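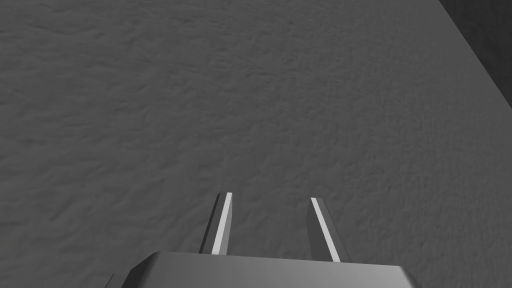

Gray surface with fine ripples and small pits.

Print this page | E-mail to a friend

Rinetti Stitden Folding Knife, Textured Gray Handle

Item 472
Price: $89

The Stitden is a folding knife for every day, made for people who cut rope, cardboard and small branches and do not want to think much about their knife. It is the second folder which Rinetti has made for our shop, and it takes the place of the older Vellodham model, which is sold out and will not come back.

The blade is a drop point with a flat grind. It comes sharp from the factory, but many customers like to give it some strokes on a fine stone before the first use, and this is also our advice. The steel is stainless. It takes an edge easily at home and it does not ask for special oil. If you cut fruit or work near salt water, wash the blade with fresh water the same evening and let it dry open.

The lock is a liner lock. It closes with one hand after a little practice. In the first weeks the lock can feel stiff, and a drop of light oil at the pivot helps. Please do not loosen the pivot screw to make it open faster. We receive knives for repair every September, before the hunting season, and in most of them the screw was turned too far and got lost.

The handle has a rough finish for wet hands and for gloves. It is wider at the back, so the little finger has a place to rest. The pocket clip can be moved to the left side. The small wrench for this is in the box, together with two spare screws for the clip.

What is not included: a sheath. The Tessier belt sheath fits well, also the older one with the button. It is sold separately.

Warranty is 2 years against faults of material and work. Normal wear, broken tips from prying, and knives which were taken apart completely are not covered. Sharpening is free one time in this period, you only pay the shipping to us.

We cannot send this knife to buyers under 18 years. Please check the rules of your state about locking knives before you order, because we do not take back a knife that was used.

Page updated 4/17/25

Reader comments

ridgeline_tom
Good knife for the money. Mine was very stiff out of the box, almost sent it back. Oiled it and opened and closed it while watching TV for a couple of nights, fine now. The clip is too tight for thick work pants.

kb
Does anybody know if the clip from the Vellodham fits on this one? I like the deep one better.

oldboatguy
To kb: no, the holes are in a different place. I tried.

Marsh Hen
Bought it for my husband and now I use it in the garden more than he does. Handle is a bit big for my hand but it does not slip. Wish it came in orange so I could find it in the grass.

Related items

Tessier Belt Sheath, Black
Tessier Belt Sheath, Brown
Rinetti Fine Pocket Stone
Stitden Spare Clip and Screws
Rinetti Small Fixed Blade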